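Chapter 6
Rules for the shared bench

Learning aims
By the end of this chapter you should be able to:
- state what must be settled before a handling task is run
- write a start condition and an end condition that another person can check
- explain the difference between a stop, a pause and a reset
- fill in a run sheet to the standard used in the rest of this book

Key terms: start condition, end condition, work zone, clear state, reset, run sheet, void run

6.1 Why handling tasks need written rules

Chapter 5 dealt with the arm itself: its reach, its joints and the limits placed on its speed. This chapter deals with everything that surrounds the arm when it is asked to pick something up and put it somewhere else. Most disputes over results in a teaching laboratory come from this side of the work. Two groups run what they believe to be the same task, one reports far more good runs than the other, and it later emerges that one group was straightening the object by hand between runs.

A written rule settles such matters before the first run. It does not have to be long. The bench rules used at the Flakbridge training centre, on which the exercises in this chapter are based, fit on two sides of paper. They cover the work zone, the objects, the state of the bench at the start and end of each run, and what is to be written down.

6.2 The work zone and the clear state

The work zone is the part of the bench in which the arm is allowed to move with an object in its grip. At Flakbridge it is a rectangle 80 cm wide. Nothing may be inside it except the objects named in the task. Tools, cups, phones and spare parts are kept off the bench altogether.

A bench is in its clear state when three things are true. The objects are at rest. No person has a hand inside the work zone. The arm is back at its parked position, away from the objects. The clear state is required before a run starts and again before the result is judged. A result judged while the arm is still close to the object is a void run, even if the object looks well placed, as the gripper may be holding it up or hiding part of it.

Marks on the surface need a rule as well. Old pen strokes and scuffs may stay, but they must not be used as position guides unless the task sheet says so. Where position marks are needed, use tape and remove it when the series ends.

6.3 Start and end conditions

A start condition says what the bench looks like before the arm moves. An end condition says what it must look like for the run to count. Both should be written so that a person who did not see the run can decide from the bench alone.

Take a simple task with one fruit and one basket. "Put the banana away" is not an end condition. "The banana is inside the basket, and the basket is standing on its base" is one, and it can be checked from a single view of the bench.

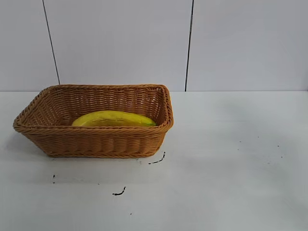 Figure 6.1 A banana in a wicker basket, with the bench in view on either side.

The wording leaves several things open on purpose. It does not say which way the banana must point or how far it must lie from the sides. If those matter, they belong in the condition. If they do not, leave them out - every added clause is one more thing on which two judges can disagree.

Soft or woven containers call for extra care. A rim can catch a gripper finger, and a light basket can be dragged along the bench. The task sheet should state how far the container may move before the run is failed. The Gagnon exercises at the end of this chapter allow 30 mm.

6.4 Stop, pause and reset

These three words are often mixed up. In this book they are used as follows.

Stop: power to the joints is cut. The run is void. The cause is written down before power is restored.

Pause: motion is held and power stays on. Hands stay out of the work zone. The run may continue if the pause is shorter than the limit on the task sheet.

Reset: the objects are returned to the start condition by hand, with the arm parked and locked. A reset takes place only between runs.

Check your understanding

1. A run is paused and a student moves the basket back to its first position. Which rule has been broken, and how should the run be recorded?
2. Write a start condition to go with the end condition in section 6.3.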